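4.2 Trying the fridge skill out of the box

The first thing I wanted to know about the Lashari household package was whether a small group like ours could get any use out of it without a month of tuning. The vendor, Govau, sells it as an add-on for humanoids that already have multi-fingered hands, and the licence covers a set of short kitchen skills plus a teleoperation layer for recording your own. I picked the fridge skill for this section as it's the one everybody asks me about, and as it brings together most of what we found awkward about the others.

Setup was kinder than I expected. Szu-yu Fang had the software talking to our robot the same morning, and Dong-geon Sung did the hand calibration from the printed guide (the guide is good, although the section on thumb offsets has the sign wrong in my copy, dated 10/27/21). We then let the package build its model of the room. It wants to know where the fridge is, where the nearest flat surface is, and which doors it's allowed to touch – that last one is a tick box list and I'd love to see it in more products.

I should mention the fridge itself. Lashari's training set leans heavily on doors with big bar handles that stick out at the front. Ours has a long horizontal strip between the upper and lower doors, so the hand has to come in close along the top edge of it. Figure 7 gives an idea of how much room there is to work with, and also of where the desk sits in relation to everything else.
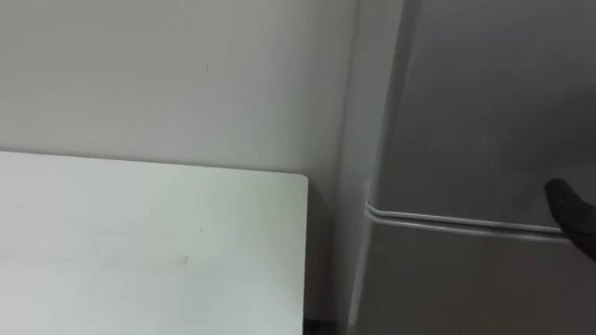
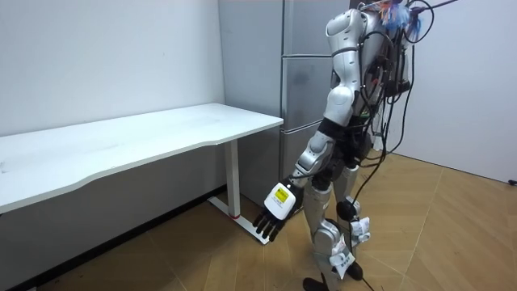
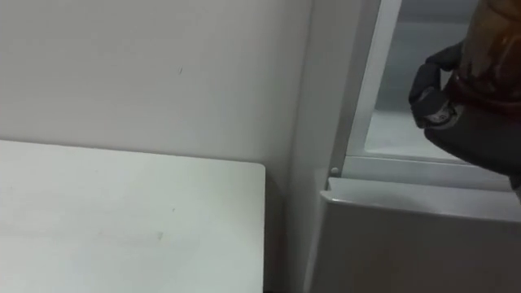
Figure 7. Fridge skill, our test room. First: gripper at the handle strip. Second: the robot beside the desk, side view. Third: a brown bottle held at the open compartment.

We logged 78 attempts with the stock settings, spread over three sessions in February. I won't repeat the full table from Section 4.1, but the short version is that the package was much happier handling a bottle than it was with the door. Grasping is clearly where the developers spent their time. The fingers close slowly, the controller checks its own force estimate, and I never felt I had to hover over the stop button for that part. The door was more of a mixed bag! The planner likes to approach from one side only, and when it misjudges the depth it backs right off and starts the whole approach again, which gets old pretty quickly.

Parisa Shokri suggested we record our own door demonstrations using the teleoperation layer, and I'm glad she did. Five demonstrations were enough for the package to accept a new handle type, and from then on the approach looked a lot more sensible to me (I admit that's an impression – we haven't rerun the complete protocol yet). The recorder is the nicest part of the whole product. It saves the joint data and both camera streams in one folder, names things in a way a human can read, and lets you trim the start and end before training.

My main grumble is with the logs. One session produced 2,172 warning lines, nearly all of them the same message about cable load at the wrist, and there's no way to mute a warning once you've read it. Mirjana Vukčević wrote a small filter for us, and we've put it in the supplementary folder for anyone else evaluating the package. I'd also ask Govau for a proper way to tell the planner that a neighbouring desk is fixed in place. At the moment you have to draw it in again each time the map is rebuilt.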